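Chapter 11
The Drawer Problem: What Gets Automated and Who Is Left Holding It

Before you read

Think of a job you have done for pay. Write down everything you did in the first hour of a shift, including the things that were in no job description. Keep the list. You will need it for the exercises at the end of the chapter.

11.1 A purchase at Vurkstead

In March the management of Vurkstead, a company that stores and ships spare parts for commercial kitchens, told its parts room staff that small-item retrieval was going to be automated. The parts room holds 3,915 drawers. Clerks walk to a drawer, open it, take out a gasket or a thermostat or a bag of screws, close it, and carry the item to a packing bench. The company had signed with a supplier called Humeo for a system named Lasta, which would do the opening, picking and closing with robot arms. The clerks would, in the words of the announcement, "move up to supervision."

It's worth stopping at that phrase. Move up from what? The announcement assumed that opening drawers was the bottom of the job and that watching something else open them was higher. No change in pay was mentioned. The clerks noticed that before they noticed anything else.

This chapter follows the Vurkstead case through its first year. It was chosen because it is ordinary. There were no mass layoffs, no strike, and no great leap in output either. Most workplace automation looks like this, and the books written to frighten or excite us tend to skip it.

11.2 The demonstration and the room

Humeo's sales material leaned heavily on simulation. The control software was trained and tested on virtual cabinets in virtual rooms before it was tried on a real one, a common practice in the field and a sensible one. A simulated arm can try the same drawer all night without wearing anything out. If it goes wrong, the programmers change a setting and start over. The question for a student of work is what happens to the things a simulation leaves out.

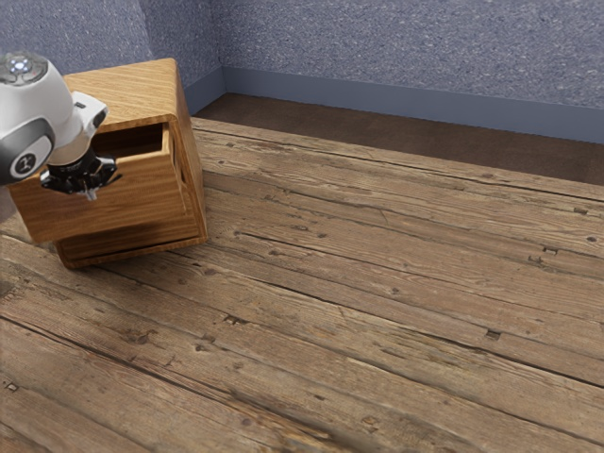 Consider what a drawer is to a person who has worked with it for years. Vurkstead's senior clerk, Kyung-tae Moon, kept a notebook of drawers that stuck in humid weather, drawers whose labels were wrong, and drawers where two nearly identical seals had been stored together by someone long gone. He had never been asked to keep it. When the Humeo engineers came to measure the room, they measured the cabinets, the aisles and the height of the handles. The notebook stayed in his apron.

An engineer would answer, fairly, that a system can be given this knowledge later. Labels can be fixed. A stiff drawer can be replaced. All true, but look at who does the fixing. At Vurkstead the clerks spent the five weeks before installation relabeling, sorting and planing down swollen drawer fronts so the arms could manage them. These hours were charged to ordinary operations. They do not appear in the project's cost, and so they do not appear in the figure for how long the system took to pay for itself.

We will call this preparation labor: the human work of making a workplace simple enough for a machine. Whenever you read that a system "works out of the box," ask who built the box.

11.3 Supervision as a job

Once the arms were running, each clerk was given a station with a screen. The task was to wait for an alert and clear it. An alert might mean that an arm had failed to get a grip on a handle, or had picked up two bags stuck together, or had simply stopped. Clearing it often meant getting up, walking to the drawer and doing by hand what had been done by hand before.

The work therefore did not vanish. It arrived in a different order. The easy drawers went to the machine, and what reached the clerks was a steady run of hard ones, broken up by stretches of sitting. Several clerks said they were more tired at the end of a shift than they used to be. A manager at the same site reported that the job was now "basically resting." Both of them may have been describing it correctly from where they stood, and the student should be slow to pick one account and throw out the other.

There were gains. Clerks with bad knees walked less. Night orders, which used to wait until 6 a.m., were often ready when the first shift came in. Any account of automation that can't find room for these is not serious. But the gains had been promised in advance, in numbers, with charts. The costs turned up later, one complaint at a time, and there was no chart for them.

11.4 The pace question

Before Lasta, a clerk who lost ten minutes to a jammed drawer told the packing bench and the bench waited. Afterward, each alert carried a clock. Baranauskienė, who ran the packing bench, objected that the clock began when the arm stopped and kept going while the clerk crossed the room, so that distance was being counted as slowness. She was told the measure was for maintaining the equipment. Within the year it was being read aloud in performance reviews.

No one had to plan this. A system that records its own stops will produce a record of the people who restart it, and a record that exists will sooner or later be used. Chapter 12 takes up the law on this point, such as it is.

Key terms
Preparation labor
Residual task: work left to people after the routine portion has been automated
Alert clock

Questions for discussion

1. Who at Vurkstead was in a position to know what the parts room needed? Who was asked?

2. Return to the list you made before reading. Mark the tasks a supplier would be likely to notice on a one-day visit. What remains unmarked, and would you miss it?

3. Moon was later asked to hand over his notebook so its contents could be entered into the system. Should he have been paid for it? Argue the side you find less comfortable.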